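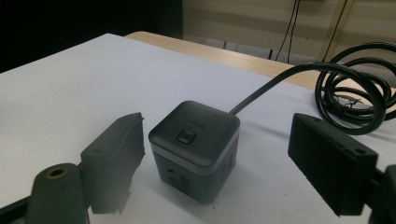

## Boots, day one to day whatever

Quick one, typing this with one eye on the clock.

So the Gourlay boots. Bought them in April, the stiff ones with the grey rand, and I've now got enough miles in them to say something. Not a proper review. Notes, really.

Wore them round the house for a week first. Stairs mostly. Left heel rubbed from the off, right one fine, same as every boot I've ever owned. Thick sock on the left, thin on the right. Looks daft, works.

First real outing was Cilton Edge, up the back way through the bracken and down by the quarry. 1,191 feet at the top if you beleive the sign. Dry rock, no complaints. The grip going down was better than my old Wernents, and I loved my old Wernents. Toe box wider too, so no black nail this time.

Then the bog. Oh the bog.

Went in over the ankle twice before the stile. They kept the water out up to the tongue and then, well, a boot is a bucket after that. Took two days to dry with newspaper stuffed in. Don't put them on the radiator, the leaflet is very stern about it.

### Things I'd change

- Laces. Far too long, and they come undone. Swapped them for flat ones after a fortnight
- Insoles are thin. Kept them in for now but my feet knew about it by the car park
- Top hook on the right is a bit bent already?? might be me
- The colour. "Moss". It's brown

Weight is 1,000 grams the pair on the box. Feels like more after lunch.

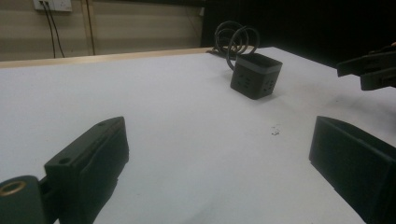 *Tabletop, white, few specks.*

Next up is Skamitz, the long ridge, 2,336 metres and a hut at the end of it. Never walked that high in anything new so I want about 5 more decent days in the boots before I go. Need to sort the rucksack as well, hip belt has been slipping and I've been ignoring it. And blister plasters, the expensive sort. The cheap ones roll up into a little sausage inside your sock.

Gaiters yes or no? Had a pair years ago and hated them. But the bog.

Right, got to run, bus in ten minuites. More when the left heel has made its mind up.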